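Shared workshop in Drullton opens its two-armed robot build to members

Plindness project moves from single parts to handling everyday objects 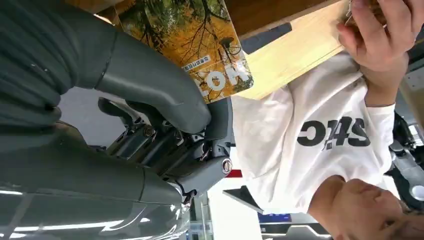
Plindness, the robot build at the Wuvari shared workshop in Drullton, will open to all workshop members from May. The project has been running for 366 days and has reached the stage where the machine is used alongside people at the bench. Members have been trying it with things that are already lying about in any workshop or home, such as books and boards. A book with autumn leaves on its cover, held between the grey thumb and the jointed fingers while a person keeps a hand on it as well, is typical of the work now being done. Thin, slightly bendy objects have been harder for the build team than solid ones, and they take up most of the current sessions.

Wuvari is a members' workshop with wood, metal and electronics benches under one roof. The robot is the largest project it has taken on. It has 2 arms, which can be run together or one at a time. The group began with one arm on a test stand and added the second once the wiring and the control software had settled down.

Parts and materials for the stand, cabling and power supply were bought through Pagano, a local supplier of workshop goods, which also gave the group storage space during the first months. Pagano will go on supplying fixings and cable to the project at trade price.

The build team keeps a written log of every session. There are 109 entries so far, covering faults, repairs, changes to settings and notes on which objects were tried. The log has been kept on paper in the workshop and is now being typed up, and members will be able to read it on the workshop computers. Entries that deal with failed grips have been left in. The longest run of these concerns paperback books, which tended to slide when the fingers closed too slowly.

From May, members who wish to work on the robot will need to complete an introduction to the machine. It covers starting and stopping the arms, where to stand, how to hand an object over and how to take it back, and what to do if a joint stops moving. Members who have already used the metalwork machines will still need to take it. Places are limited to 36 for the first round. A second round will be held if there is enough interest.

The sessions will be held in the evening, from 6.30 pm to 9 pm. Two people must be present whenever the arms are powered, one of them with a hand free for the stop button. Long sleeves, scarves and loose jewellery are not allowed near the machine. Under-16s may watch from the seating area but may not take part.

Planned work for the coming months includes a quieter mount for the first arm, a tidier route for the cables behind the shoulder joints, and a set of simple tasks that new members can use to learn the controls. The first of these tasks will be passing a flat board from a person to the robot and back again. Stacking books on a shelf will follow. The group would also like to hear from anyone with experience of writing clear instructions, as the present guide was put together in a hurry and has gaps.

There is no extra charge for the introduction, which is included in the normal Wuvari membership. Non-members can visit on open evenings and see the machine working, and can join on the night if they wish.

To book a place, members should sign the list at the front desk or reply to the workshop newsletter. Press visits can be arranged through the Wuvari office in Drullton.

Ends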